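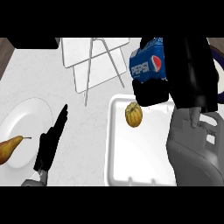

Gripper notebook, October. Two-arm kitchen set, sim only

Last updated: October, 4:40 pm

Swapped the finger pads on both sides to the long flat ones this morning. Old pads were the short Tennant type with the rounded ends. Everything else is left as it was: same arm model, same Prulcombe controller build, same counter, same objects (plate, pear, tray, melon, rack, Pepsi carton). Friction on the pads is the value we used in September, so the numbers should be comparable with the last entry.

Task is tray loading. Right arm takes the carton and holds it over the tray, left arm is supposed to get the pear off the plate. The melon stays in the tray the whole time as an obstacle.

Ran 133 episodes with the short pads last month and 133 today with the long ones. Carton grasp held to the end in 121 of today's. Did not write down the held count for the short pads, only that it was worse. I need to dig that out of the logs before anyone quotes a comparison.

Notes on the right side:

The carton is a box with flat faces, so long fingers suit it. Contact patch is bigger and it doesn't pivot much when the wrist turns. It does still tilt. With the carton held above the melon the tilt is enough that the lower corner could touch first on the way down. Raised the pre-place height by 15 mm and that cleared it in the reruns.

The fingers cover the lower end of the carton from the head camera. The pose estimate drifts when that happens and comes back once the arm moves off. Same thing on the Milano camera model, a bit less on the wide one. I'd go with the wide one for now.

Right arm also takes up a big share of the head view when it reaches in over the tray. Left wrist camera would help. Not wired into this config yet.

Notes on the left side:

Worse than expected. The long tips reach the pear fine but they come in low and the fingertip catches the plate rim. Plate slides, pear rolls, retry. Approaching from the neck end is bad. Approaching from above with the wrist turned is better but the planner only picks that about one time in three. Open width is fine, I don't think it's the fingers being too far apart.

Tried the Arnivau compliant controller on the left only. It stops the plate from being shoved but closing is slow, and the episode hits the 2,000 step limit before the pear is over the tray. Mean length for the ones that finished was 1,121 steps. Stiffness is probably set too low. Haven't swept it.

Rack has thin rods and the collision mesh for it is a plain box, so the planner treats the gaps as solid. Not touching that this week, but it explains some of the odd elbow paths.

To do
- short pad held count from the September logs
- stiffness sweep, left arm
- force the top approach for the pear and rerun
- long pads right, short pads left, same seeds
- proper mesh for the rack

Comments (3)

The mixed pads run is the one I want to see. Please keep the seeds.

Is the 121 counting the ones where it slipped and regrasped? We left those out last time.

Reply: left out here too. Slips count as failures.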